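Cobra weave stick chain keeps going off before I finish it

Posted by Inês Moreira in December
3 min read · 4 comments · 12 shares

I'm building a popsicle stick chain reaction with my nephew, the cobra weave kind where the sticks fly up in a wave when you release the end. We want to get through all 1,987 sticks we bought. Our best so far is 572, and then it went off on its own while I was reaching for the next handful. 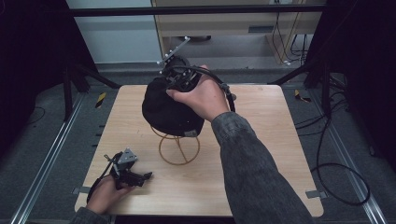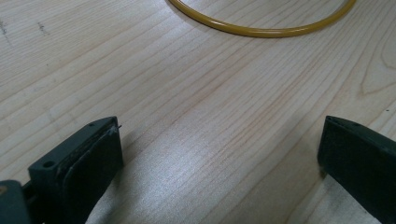

The chain nearly always fails in the same way. I get a few hundred sticks in, the part I'm weaving lifts up a little, and one stick slips out under my thumb. After that the whole thing goes. I start on the table, where the top is light wood with a fine grain and a smooth finish, and when the chain gets too long I carry the working end down to a chair and then to the floor. I don't know if the sliding is the problem or if it's the drop between the table and the chair. The last attempt took over 40 minutes to build and was gone before my nephew got his phone out.

The sticks are Ikberg jumbo craft sticks, uncolored. I've been throwing away the warped ones but probably not all of them. I have clamps, painter's tape and a stack of old paperbacks for weight. What I want to know:

Should I build the whole thing on the floor from the start? Is there a way to lock the chain so one slip doesn't lose everything? And does it matter how long it sits before you set it off? We would like to do it at 6 p.m. when the rest of the family is here, which means it would sit most of the afternoon.

Stovska
Floor, all of it. A drop in height puts a bend in the weave and the sticks on the outside of the bend are barely held. Carpet is better than tile for a first long one. You can do curves on the flat but keep them wide.

For the lock, put in a breaker every 100 sticks or so. The simplest one is a heavy book laid flat across the chain with both sides of the weave under it. If the end slips, it fires back as far as the book and stops there, most of the time. Take the books off one by one before the show, starting from the end you are going to release. Go slowly — I have lost two chains by lifting a book at an angle. One book is often not enough, so use two or three of your paperbacks together, or something heavier like a dictionary.

Clamp the working end whenever you let go of it. Even for a second. A small spring clamp over the last two crossings is enough.

Sitting for an afternoon is fine. I have left one overnight and it still went, but it was slower and didn't jump as high. The wood takes a set. If height matters to you, finish as late as you can.

Also wear glasses of some kind, and keep your face back from the working end.

Caldeira
Get better sticks. I used the cheap ones for a year and they snap.

Wisura
Agree with Stovska on the floor and the books. Two things to add.

Sort the sticks before you start. Hold each one up by the end and look down the edge. Anything with a twist goes in a separate pile. You can use slightly bowed ones if the bow faces down, but a twisted one will walk out sideways while you're working further along. With your number of sticks that is a boring hour but your nephew can do half.

Second, have one person weave and one person hand over sticks. It sounds like you were letting go with one hand to reach for more. Keep the pile on your strong side and close enough that you don't lean.

I don't agree about carpet. On thick carpet the chain sinks in and the start is weak. Thin carpet or bare wood floor is fine for me, with a strip of painter's tape over the first four sticks to keep the start from shifting. Remember to pull the tape before you release it.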